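Notebook, desk by the lamp: the spilled filler and the bag

The job is small. The red-orange shreds (the filler for the Brilico gift packs) must be cleared from the mat, the cloth must be used for the last bits, and everything should end in the paper bag. I write it down because in April we did it without notes and then could not agree on the order of the steps.

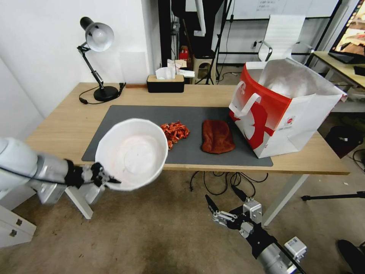
Pumthorpe, December 2023

The big white bowl is good for moving the shreds, but only if you tilt it close to the mat. From high up they spread. The cloth is best kept folded on the right side until the heap is gone. If it is opened too early, the shreds stick to the fabric and you carry them back.

Lamp and tissue box stay at the back of the desk. I do not move them for this work, the lamp cord is short.

Weight of one full portion of filler: 60 grams. Our stock sheet says 622 grams left, so we can pack for some days more.
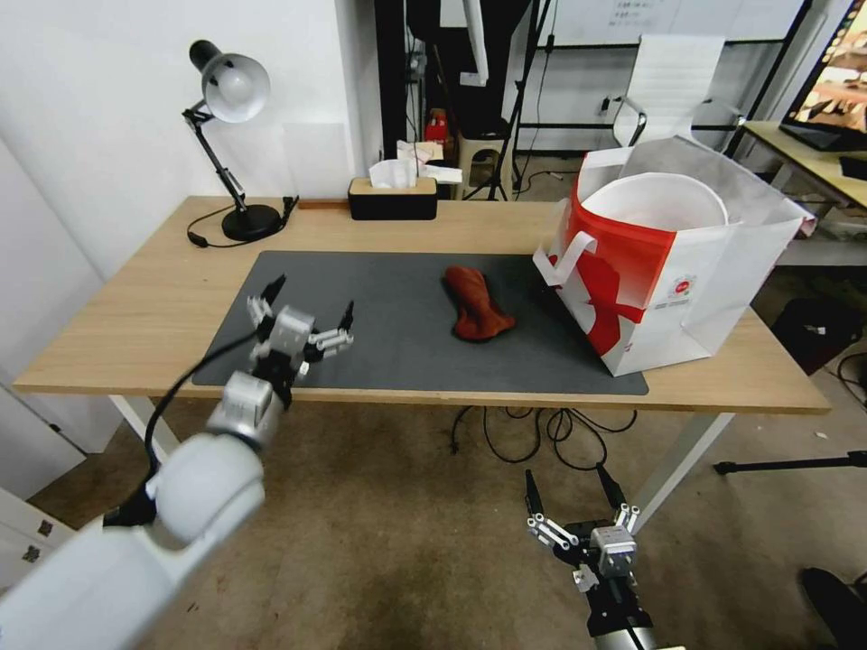 Entry by: bench 4, Treltinine workshop

With the shreds off the mat, the cloth lies bunched in the middle and the bag stands at the right. I prefer the bag a little over the edge of the mat, it slides less there than on bare wood. To do: try the thinner Marquez cloth, which should leave less fuzz on the dark gray.

Please do not put the bowl on the carpet. It picks up dust, and then the filler has dust too.
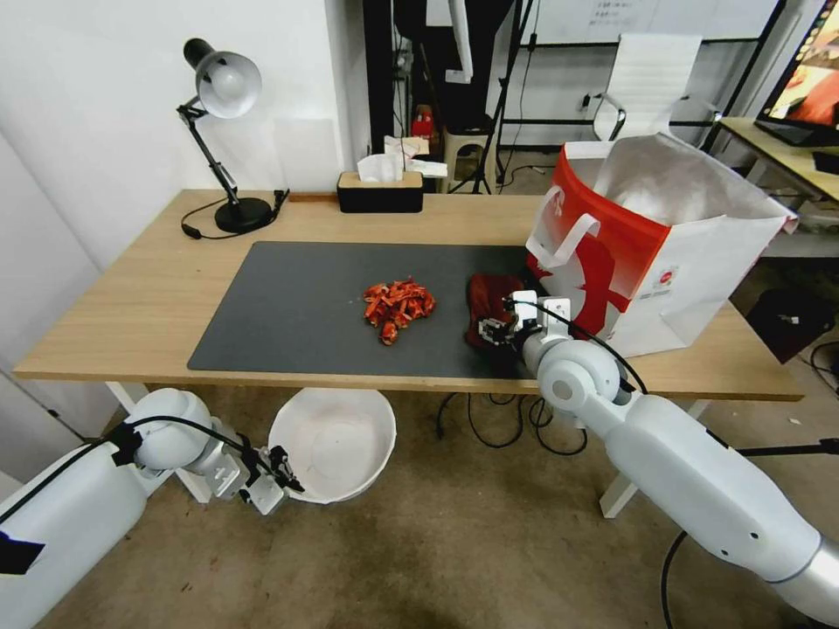

A colleague wrote in the margin that the floor is the only free place for the bowl when the heap is wide, and that a low stool would solve it. I agree. I will ask for one at the 11 o'clock meeting.

The bag must be opened fully before anything goes in. Press the white lining against the sides first, otherwise small pieces fall behind it.
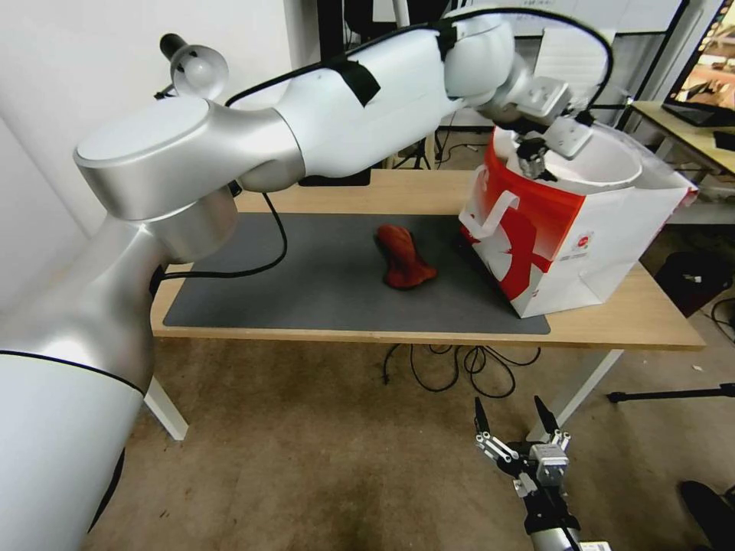 Somebody from packing asked me if the cloth should go into the bag as well, or be washed and stay at the desk. For me it goes in last, on top, and is washed on Friday with the others. Still open: where to keep the spare bags.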